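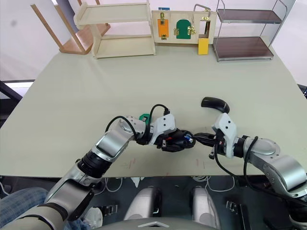
Two-arm station, Filoner project, Stomham. The arms are working near the middle of the table, with the activity board, shelf unit and rack along the far side.

Demonstration Operators (fixed term, part time and full time)

Location: Stomham, ground floor laboratory
Reports to: Seon-mi Won, data collection lead
Start: August
Posts available: 7

The project

Filoner is building a learning system for two-handed tasks on a tabletop. The system is trained from examples. Each example is a recording of a person guiding both robot arms through a task from start to finish, together with the joint positions, the gripper state and the views from the cameras. We are recruiting operators to produce these examples.

The tasks use everyday objects and simple furniture. Current task groups include passing small objects from one gripper to the other, placing items on shelves, opening and closing small doors and latches, and returning a table to a set layout. New groups are added when the training team asks for them. Operators are told of changes at the start of a shift.

The work

You will control two arms by means of a pair of hand-held leader units. Moving a leader unit moves the matching arm. The grippers are worked with the index finger and thumb. There is no programming in this post.

An ordinary episode lasts less than a minute. A full shift has a target of 100 accepted episodes, spread over two or three task groups. Episodes that are stopped early, or in which an object is dropped outside the reach of the arms, are marked as failed and kept in a separate set. They do not count towards the target and are not held against the operator.

Duties:

– set out the table according to the layout sheet, and vary object positions where the sheet says so
– carry out the task at a steady pace, without pausing with the grippers closed on an object
– mark each episode as accepted, failed or doubtful
– write a one-line note for any doubtful episode
– check cables and gripper fingers before the first episode and after each break
– report faults to the shift lead and stop work at that station until it is cleared

Operators work in pairs. One controls the arms and the other resets the table and stays within reach of the stop button. You change places every 30 minutes. The person resetting must wait for the hold signal before reaching over the table.

What we need from you

You must be 18 or over and have the right to work in the country. You need steady use of both hands, and eyesight (corrected if need be) good enough to judge the gap between a gripper and a small object. Most of the work is done standing. A perching stool is available at each station, and we will discuss other changes to the layout with any applicant who asks.

Experience with robots is not required. People who have done bench assembly, sewing, dental or laboratory work, or model making have tended to reach the target quickly, but we do not select on that basis. Patience with repeated work matters more. The same task may be done for several shifts in a row, and small differences between episodes are part of what the system learns from.

Clear written English is needed for the episode notes. Closed, flat shoes must be worn in the laboratory. Long hair is tied back, and loose sleeves and lanyards are not allowed at the stations.

Training

Paid training takes place over your first week. It covers safe working near the arms, use of the leader units, the episode labels and the layout sheets. At the end you record 60 episodes on a single task, which are reviewed with you by the data collection lead. Operators who need more time may repeat the review once.

Hours

Early shift: 8.00 to 12.30
Late shift: 13.00 to 17.30

Part-time operators work one shift a day. Full-time operators work both, on different task groups where staffing allows. There is no evening or weekend work. Shifts at our second site in Pusville may be offered later in the contract – these are optional, and travel is paid.

Recording and privacy

The cameras record the table and the area close to it. Hands, arms, legs and shoes may appear in the recordings. Sound is not recorded. Faces that enter the view are blurred before the data leave the site. You will be asked to sign a consent form, and a copy is sent with the interview letter so that you can read it beforehand.

How to apply

Send a CV and a short covering letter (one page at most) to Seon-mi Won at the Stomham office, stating which shift you prefer and the earliest date you could start. Applicants invited to interview will be given a short trial at a station. The trial is unscored on speed.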